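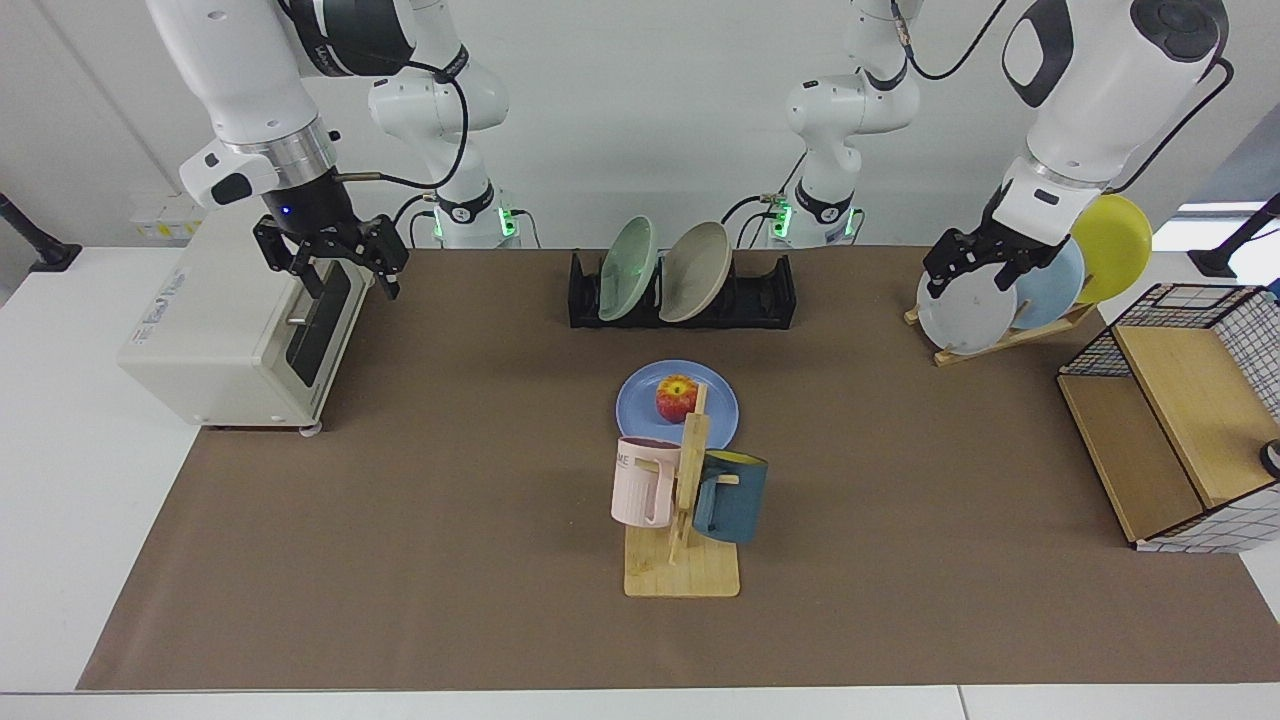

Two arms at a kitchen bench with plates in a wooden rack, a mug tree and a toaster oven. Kudurau will price this kind of work by the hour before it quotes for any hardware.

KUDURAU TELLS KITCHEN OPERATORS TO HOLD OFF BUYING ROBOT ARMS UNTIL THE SUMS ARE DONE

10 May 2018

Kudurau, which advises cafeterias, hotels and care homes on equipment spending, today published a buyer's worksheet for two-arm robot stations and advised most of its own clients not to sign for one this budget year.

The worksheet comes out of a review of 55 quotes that clients had been sent for kitchen automation. Kudurau found that most gave a price for the arms and very little else. Grippers were often a separate line. Mounting, guarding, floor work, electrical work and staff training were left for later, and in 3 of the quotes the yearly service charge did not appear at all.

"We like the machines. We don't like the paperwork," said Golshifteh Kazemi, head of equipment planning at Kudurau. "A vendor shows you an arm reaching for a plate and you start thinking about your dish room. Your dish room has chipped plates, stacked bowls, forks in the wrong bin and a floor drain. Ask what it costs to get from one to the other, and ask for the answer in writing."

The company is particularly wary of payback claims. Several of the quotes assumed that a station would run for the whole of two shifts with no stops for cleaning, jams or changes of menu. Kudurau's worksheet starts from zero saved hours and lets the buyer add time back only where the vendor has shown the task being done with the buyer's own dishes, at the buyer's own counter height, for a full shift.

Raghavendra Shetty, who wrote the worksheet, said the plates and mugs are where budgets tend to slip. "If you have to replace all your crockery so the gripper can hold it, then the crockery is part of the price of the robot. Same with racks. I have seen a proposal where the new racks were down as a kitchen improvement."

The worksheet asks buyers to fill in the following before any meeting with a vendor:

Hours per week spent on the task now, taken from timesheets
Number of different plate, bowl and mug shapes in use
Bench space that can be given up for good
Who restarts the station when it stops, and what they are paid
Cost of doing the job by hand while the station is out of service
Breakage allowance, with a named party who pays for it
What happens to the software license if the vendor is sold

Buyers who can't fill in the fourth line should stop there, the guidance says.

One client has already put the form to use. Lavdale, which runs staff canteens, had set aside money for two stations and has now cut that to one, on a rental contract with a break clause. Thaddeus Quintanilla, operations director at Lavdale, said the decision was not popular with everyone in the building.

"Some of our people had seen the demonstrations and wanted it yesterday," Quintanilla said. "I wanted to know why a 235-seat canteen needed it at all. I'm still not sure it does. We'll rent, we'll keep our own log, and if the log is bad the thing goes back."

Kudurau is not arguing that nobody should buy. The guidance says large sites with one standard set of tableware and a steady daily load may have a case, and it recommends that they ask for a paid trial with pass and fail terms agreed beforehand. It also suggests holding back part of the purchase price until the trial terms have been met a second time, with the vendor's engineers off site.

Asked whether prices would fall if buyers waited, Kazemi said she did not know and would be careful with anyone who claimed to.

The worksheet is free to operators on request. A paid review of a single vendor quote costs $3,000, and Kudurau takes no commission from equipment makers. A second edition covering service contracts is planned for September.

Media contact: Patricio Nieto, Kudurau press office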